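How to replace the control board in a Bikden dehumidifier

If the fan on your dehumidifier runs but the compressor never starts, or the display comes on and then goes blank after a few seconds, the control board is a likely cause. Changing it takes less than an hour with ordinary tools.

These steps were written for the Erkley and Emley models. The Montes is laid out differently inside and has two boards, so don't follow this page for that one.

Before you order a board

Rule out the simple faults first. Empty the tank and push it back until it clicks. Wash the filter. Check the fuse in the plug. Move the machine to a warmer room if it has been in a garage, as the compressor will not run below 5 degrees.

The float switch is worth checking too. It sits behind the tank and can stick when limescale builds up on the arm. Wipe it with a cloth dipped in white vinegar and move it up and down a few times. If the tank light goes off, you don't need a new board.

The part number is printed on a label inside the tank bay. Boards from different years look alike and will fit the same screw holes, but the sensor plugs are wired in another order.

What you need

Cross-head screwdriver, size 2
Flat-blade screwdriver or a plastic trim tool
Long-nosed pliers
Small dish for screws
Masking tape and a pen
Phone or camera
A clear table with good light

Taking the cover off

1. Switch off at the wall, pull the plug and leave the machine standing for 30 minutes. Some parts on the board hold a charge after the power has gone.

2. Remove the tank and filter. Put a towel under the machine, as there is nearly always a little water left in the drip tray.

3. Undo the screws round the back panel. The two at the bottom are longer than the rest, so keep them apart.

4. Press the flat blade into the slot on each side of the top cover and ease it up. Don't pull hard. The ribbon cable to the display is 50 mm long and is still attached.

5. Slide the ribbon cable out of its socket by the stiff end. Lift the cover away.

Removing the old board

6. Take a photo of the wiring from above and another from the side. Then put a numbered piece of tape on every lead.

7. Pull each plug by its body, not by the wires. The fan plug has a small catch that must be pressed in first. Use the pliers if it is tight.

8. Take out the four screws that hold the board and tilt it towards you. Hold it by the edges.

9. Lay it on a clean, dry surface and look it over for brown marks, swollen capacitors or cracked solder round the sockets. A burnt patch beside a socket can mean the part on the other end of the lead has failed, and a new board may go the same way.

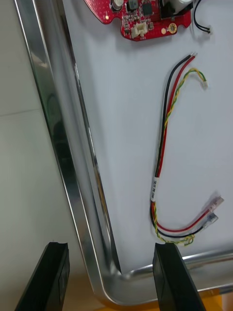

Fitting the new board

10. Set the new board on its posts and start all four screws before tightening any. Finger tight and a quarter turn more is enough.

11. Push the plugs home in number order, checking each against your photos. Remove the tape as you go.

12. Refit the ribbon cable, then the top cover, then the back panel.

13. Put the tank and filter back, plug in and choose the lowest humidity setting. The fan should start straight away and the compressor after three minutes.

If the display shows E2, the room sensor lead is loose or in the wrong socket. Unplug the machine, wait the full 30 minutes again and go back to step 11.

Page written by Noemí Barajas. Last checked in April.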